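Paper folder

From the Ornuvley Household and Office Encyclopedia, the reader-written edition

A paper folder (or file folder, or just "folder" if you grew up in a house like mine) is a folded sheet of heavy paper, card or plastic used to keep loose papers together. I've been asked to write the entry because I wouldn't stop complaining about the old one, which was two paragraphs long and mostly about staples. So here goes, and please send corrections if I've got something wrong about your part of the world!

Name and general idea

The word "folder" is used for a whole family of things. The plainest kind is one sheet creased down the middle, with nothing to hold the papers in except the weight of whatever is sitting on top. Add a raised piece along one side and you have a tabbed folder. Add pockets and you have a pocket folder, the kind I carried all through school with the corners chewed soft. Close up the sides and most people start calling it a wallet or a document case, and in some offices a "jacket," though I've met people who will argue with you for a whole lunch break about where one ends and the next begins.

In the United States the word "manila" gets used for nearly any buff-colored folder. It comes from Manila hemp, or abaca, a strong plant fiber that was once used to make tough paper. Today's manila folders are usually made from ordinary wood pulp, and the name has stuck to the color.

Before the folder

For a long time papers were kept folded, tied in bundles with ribbon or tape, and tucked into pigeonholes. You wrote a short note on the outside of the bundle so you could tell what it was without untying it. I've tried this at home with my gas bills and I can report that it looks wonderful and is a terrible way to find a gas bill.

Flat filing took over bit by bit as offices began making far more paper than a wall of pigeonholes could hold. Typewriters and carbon copies had a lot to do with it. Vertical filing, where papers stand on edge in a drawer, came into common use in American offices around the turn of the twentieth century, and the folder as most of us know it grew up alongside the drawer.

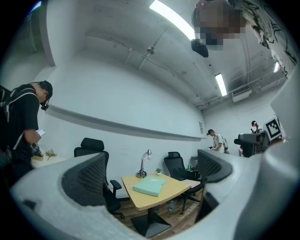
Sizes followed the paper. American folders are made for letter and legal sheets, and a legal folder in a letter drawer is one of the small miseries of office life (it will go in if you turn it, and then you'll never see it again). Most other countries use folders made for A4, which is a bit narrower and a bit taller than letter. If you move between the two, as I did for a while, you end up with a box of folders that fit nothing you own.

Tabs and cuts

The "cut" of a folder tells you how wide the tab is compared with the whole edge. A straight cut runs the full width. A half cut takes up half, a third cut a third, and so on down to fifth cut, which gives you a tab so small that you'd better have neat handwriting. Folders are sold in mixed sets so the tabs step across the drawer from left to right. I love this when it's fresh! Then you pull one folder out, add two more, and the whole staircase is ruined.

End-tab folders have the tab on the short side and are made for open shelves. You'll have seen them at a doctor's office, often with bands of colored stickers so that a misplaced file jumps out at you.

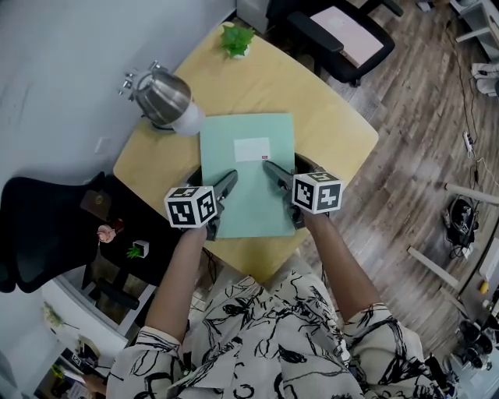
Vol. 8, p. 500

Color

Colored folders cost a little more than plain ones and are worth it, in my opinion, as long as you write down what the colors mean. The town records room in Zaltorthorpe, where I worked for 17 years, had more than 3945 folders on open shelves when I started, in every color the Qureshi stationery shop had ever stocked. Green was property. Blue was water and drains. Pink had been something once, and we kept buying pink ones out of respect.

Pale colors take pen and pencil well and are easy to read under poor light. Dark ones hide dirt but need a label, and labels made with cheap glue dry up and drop to the bottom of the drawer. Starnent, the supplier we changed to later on, sold a label that never came off at all, so we had a good many folders with four labels stacked one on top of the other like pancakes.

Materials and care

Card folders wear first at the crease and the tab. Most have extra score lines near the bottom so the fold can be squared off as the contents get thicker, and hardly anyone I've worked with ever used them (try it, it makes a real difference). Plastic folders shrug off coffee but slide around in a stack. For papers you want to keep a very long time, look for folders sold as acid-free, and take out metal clips before you put things away, as they rust and leave marks.

Keep folders somewhere dry, out of direct sun, and don't pack the drawer so tightly that you have to pull with both hands.

See also: Binder; Envelope; Filing cabinet; Index card; Paper clip; Treasury tag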